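Custari Tabletop Pick Cell – setup and finger care

Product page / Downloads / Spares / Contact

Part no. 1304. Two-finger gripper, wrist camera, bench mount. Sold by Quintela, serviced out of Korklow.

Small cell for light handling. Fruit, dishes, small packs. Goes on any flat bench that doesn't rock. Arm, controller and cables in one crate, bench not included.

What you get
Arm with base plate
Gripper with one pair of fingers, dark finish
Wrist camera, fitted and focused
Controller, power lead, 3 hex keys
Spare finger screws (bag is taped inside the lid, people throw it out)

Setting up
Bolt the base down first, then run the cables. Leave slack at the wrist – a tight cable pulls the camera off line and you will chase it all day. Plain matte backdrop behind the bench works best. Curtain is fine, blinds are not.

Power up, home the arm, open the fingers all the way. Check the wrist view before you teach anything. Both tips should show, one each side, clear gap in the middle. Speckled gray tops are OK for the camera, no need to cover them. 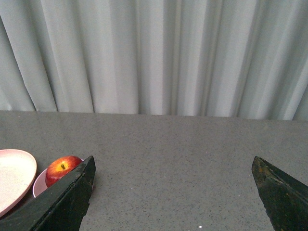
Finger care
Wipe both fingers at the end of each shift. Damp cloth, then dry. No bleach. Scuffs and light scratches near the tips are normal wear and don't affect grip. Brownish specks – wipe first, and if they stay, go over them with the fine pad. Look at both fingers, they dont wear the same. Chipped or bent tip = replace the pair, never just the one.

Changing fingers
Gripper open, power off. Two screws per finger. Slide old one out, new one in, bevel facing the gap. Snug, not tight. Power on, home, run the open/close test 48 times with nothing in the grip. Then re-tighten.

Camera drifted?
Loosen the collar a quarter turn, line the tips up level in the veiw, tighten. Save the offset. Redo taught positions near dish rims, those go off first.

Lead time on finger pairs is around 3 weeks. Order before you need them. Setup questions to Fanni Nyitrai at the Korklow bench, please have the part number ready.

Page updated 24th August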